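Kitchen users' meeting, October, upstairs at Prilen House

There: Heike Lammers, Tumaini Massawe, Ibrahim Fashola and me (Omolara Etim, scribbling as usual). Issa Bitar sent his apologies and a tin of shortbread, so he's forgiven!

Last minutes: agreed, once Ibrahim had got me to correct the spelling of his name. Sorry, Ibrahim.

Kettle: still tripping the socket by the window. Tumaini has rung Monico twice and will try again. Use the other socket for now, please.

Tea fund: we've got £50 left after the new mugs. Heike wanted to put the monthly whack up to £3 and we all said fine, so that's done.

Worktop: this took up most of the meeting (I'd had two cups of tea and didn't mind). Heike would like the grey counter clear by 6 pm so it can be wiped down properly. Tumaini thinks that's a bit fierce if you've only popped your snack down for a minute.

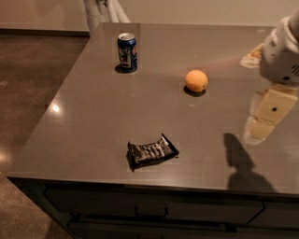

I said I'm as bad as anyone for leaving a can of pop or a bit of fruit out, and chocolate never lasts long enough to be a problem with me. We settled on this: drinks and snacks can stay out during the day, but anything left at six goes on the shelf by the door, and wrappers go in the bin.

Fridge: put off till Issa's back, as he's got the shelf labels.

Ibrahim is bringing biscuits next time.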